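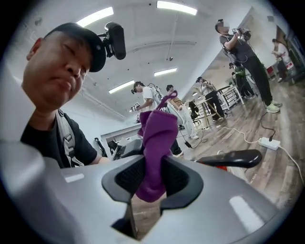
The town of Prikley will have a new municipal banner from February, after the residents voted by a large majority to give up the old one. The old banner showed a sword standing on an open Bible, and it had hung behind the mayor's chair for nearly 100 years. The new one has a white bridge and a line of water on a plain purple ground. It is a strong purple, of the same family as the cloth in the photograph, and it was chosen by the town council from four colours which were proposed by the local schools. The motto under the sword, "Defend the Faith", will also disappear from the letters and the vehicles of the town.

In total 1468 people took part in the vote. Of them, 1181 were for the change and 259 were against it. The other papers were left blank or could not be read.

The result was announced in the town hall at nine in the evening. Mayor Baltazar Serrano thanked both sides for the calm way in which they had discussed the question. "I have heard hard words in this room about parking, and much softer words about this," he said. He added that the old banner will not be thrown away. It will be cleaned and then shown in the museum room on the first floor, together with a text about the years in which it was made.

The discussion started two years ago, when a group of parents asked why the sword was printed on the diplomas of the primary school. At first the council answered that the matter was not urgent. It came back to the agenda after the pastors of three churches wrote a common letter in favour of a new design.

Araceli Meléndez, pastor of the Baptist church in Skosto Street, was the first to sign this letter. She told the council that many members of her church had been uncomfortable with the old symbol for a long time. "The Bible is very dear to us, and for this reason we do not want to see a weapon placed on top of it," she said at the public meeting before the vote. In her opinion the town can respect its believers without putting their book on the door of a rubbish lorry.

Not all Christians in Prikley agreed with her. Some older members of her own church asked that the book should stay and only the sword should go. A drawing of this kind was prepared, but the council decided not to put it on the voting paper, so that the question would remain a simple yes or no. Several residents complained about this decision in writing, and their letters can be read at the town hall reception during opening hours.

The new design comes from the studio Remix, which has also made the signs for the bus station. The first banner will be sewn by hand and the smaller flags for the schools will be printed. The council has set aside money for the town hall, the library and the two schools in this year's budget. Other buildings will change their flags only when the present ones are worn out.

The raising of the new banner will take place in front of the town hall at eleven in the morning. The school choir will sing, and Pastor Meléndez has been invited to say a short prayer before the mayor speaks. In case of strong wind the ceremony will be held inside.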